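In defence of the chair as a shelf

12 comments | Share

My brother-in-law came to stay in January and asked, quite politely, where he should sit. It was a fair question. There are five chairs in our flat and at that moment every single one of them had something on it. A cardigan, a library book, a bag of satsumas, post I hadn't opened, and (on the good one, by the window) a folded blanket that has lived there so long I think of it as upholstery.

I cleared him a space and felt a bit ashamed, and then I felt cross about feeling ashamed. I've been turning it over ever since, and I've come round to thinking that putting things on chairs is perfectly sensible and I would like people to stop being sniffy about it.

It was an article that made me feel guilty in the first place. You'll know the sort of thing. Till Sauerland, who writes the tidying column in the Clustia newsletter, has a rule he calls "seats are for sitting", and he repeats it most months in one form or another. Put your keys in a bowl. Put your phone on a tray by the door. Buy a tray! He had one from Paiva that cost more than my shoes. I did buy a tray in the end, a cheap one, and it's now on a chair.

What he never mentions is that a chair is simply the best height. A table is where you're already doing something, so anything you put on it gets in the way. The floor is the floor. A shelf is fine for things you won't want again till Easter. But a seat is right there at the end of your arm, it's flat or nearly flat, and most of them have a back and sometimes arms, so your things are sort of held. If you'd asked a designer for a small padded tray on legs that you could move about the room, I think they'd have drawn you a chair and charged you 305 pounds for it.

And it isn't only slobs like me. Go into any workplace with people up and busy and have a look at the seats.

White mesh office chair, arms, pale grey seat, and two phones lying on it as if it were a bedside table:

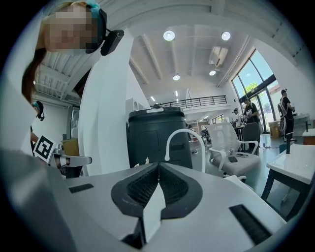

The trouble with bins

I'm putting bins in the same essay because I think it's the same argument from the other end. A bin has one job and we're all very strict about it, and so a bin never gets anything put on it. Think of the big black sort with a rounded lid. Why rounded? I'm convinced it's to stop us. Some person at a drawing board knew exactly what we were like and took away our flat surface. When I worked at Walia we had square bins with flat tops in the corridor and they were covered, all day long, in mugs and scarves and other people's lunch. Then they were swapped for domed ones and within a week the whole lot had moved on to, yes, the chairs.

You can't get rid of the putting-down. You can only shove it along to the next surface. My friend Sérgio Rocha, who has moved house 8 times and ought to know, reckons every home has a fixed amount of stuff in the air, so to speak, and it has to land somewhere. He keeps an empty cardboard box about the place for it. I've tried that and I don't get on with it, I forget what's in there. A phone at the bottom of a box is a lost phone. A phone on a chair is a phone I'll see when I go to sit down.

Now, I know what the objection is, because my mother makes it. You'll sit on it. Well, I have sat on things. I sat on a pair of reading glasses at my cousin's in Prurkmont and we had to drive to the optician with me squinting in the passenger seat. I'm not claiming it's free of risk. But I've also put glasses in a proper sensible drawer and not found them for a year and a half, so I don't see that the drawer has much to boast about.

If you have a spare chair, then, don't feel you must keep it bare for a visitor who comes twice a year. Let it work. Move the cardigan when the doorbell goes, it takes four seconds. My brother-in-law got his seat and a satsuma as well.

Share this 954 times if you like, I'll be clearing somewhere to sit.

Filed under: Home, Grumbles
Back to top | Contact | All text copyright the author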